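Godley Hand Grippers (pair) — club loan kit

I get asked about these more than anything else in our cupboard, so I've finally written them a page of their own. The Godleys are a pair of grippers you hold, one in each hand, and you do a job with them while the software keeps track of where each one went. We then use those recordings to teach our robot arms the same job. If you've joined since February you'll probably meet these before you're let anywhere near an arm, and I think that's the right way round (you learn so much about how clumsy two jaws are when they're standing in for your own fingers!).

Each gripper has two curved jaws with black rubber pads on the inside faces, and a white cube behind them printed with black and white square markers. Please keep your thumbs off the cubes. Greasy prints don't seem to matter much, but a scuffed corner does, and the left one has already had a new set of stickers.

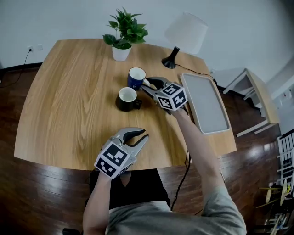

Savow Robotics Club — Student Projects, Table Team

The job we've been working on is the mug and tray one, which is our entry task for the Hegarty Cup. Two mugs, one blue and one black, and a grey tray with a white rim, and the mugs have to end up on the tray standing upright. Sounds like nothing. Then you try to come at a mug handle from the wrong side with your elbow in the way of the plant, and you start to see why we ask for 208 good recordings before anyone trains anything. We leave the lamp and the plant on the table on purpose — the Cup rules allow clutter and I'd much sooner we got used to it now.

What's in the loan kit:
2 hand grippers, left and right
3 spare pairs of rubber pads
1 sheet of spare cube markers
Charging lead and the grey carry case
Canenov recorder software, on the club laptop only

Loans are for 10 days, and you can renew once if there isn't a queue. You need to be 14 or over to take the kit home, but anyone can use it at a club night. Do the calibration wave first, both hands, nice and slow, or Canenov will happily record an hour of rubbish and not say a word. I've done it twice.

A few things I'd like fixed on the next version. The grips are a bit fat for smaller hands, and after about half an hour my right wrist starts to complain. The jaws are lovely though, really smooth to open and close, and the pads hold a glazed mug far better than the foam we stuck on our old home-made pair.

To book, put your name on the sheet by the cupboard or drop us a message through the club page. Bring the case back with everything in it, please, including the marker sheet!

Page updated 2022-07-08 | © Savow Robotics Club | Contact us | Back to top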